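Ticket 2000 – Wrist view blocked in part of the Narketti set
Project: Ceseso, bench 2
Status: Open, waiting on re-record
Priority: Normal

Reported problem

Training on the latest batch from bench 2 stalls early. The grasp model learns the reach well enough, then guesses at the last part of the move. Batches from the other bench train fine with the same settings. The batch has 101 examples, all recorded by hand guiding, all marked good by the operator at the time.

Steps tried

Reran the Promov export with a clean cache. Same result.

Checked the time stamps between the wrist stream and the joint log. They line up.

Swapped the labels file for the older one. No change, so put the new one back.

Opened the examples one by one in the viewer. 13 of them have long stretches where the wrist camera sees very little of the table. The joint log looks normal in all 13. 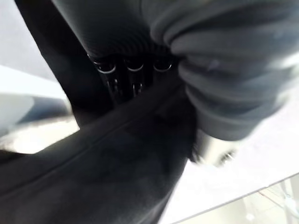

The Promov filter passes an example if the stream has no dropped images and the joint log is complete. It does not look at what is in the view. That is how these got through. In the worst stretches a dark band runs across the lower part of the view, the light gray ribbed part fills the upper right, and what is left of the white surface is down in the lower right corner. The silver part beside it is smeared by motion as well. There is no target to learn from in a view like that, but the example still carries a full set of joint values, so the model is asked to match moves to views that tell it nothing.

Changes made

Moved the 13 examples to the hold folder. Did not delete them. The joint data may still be of use for the motion-only model.

Added a check to the import script that flags any example where dark pixels cover too much of the view for too long. Limit is a first guess – please do not copy it to the Rodrigues set yet, the lighting there is different.

Retrained on the remaining 88. Loss goes lower than before but the last part of the move is still weaker than on the other bench.

Still to do

Record replacements for the 13, slower near the table.

Check the wrist camera angle on bench 2 against the setup sheet before recording.

Run the new check over the older Narketti batches and add the counts to this ticket.

Leave open until the replacements are in.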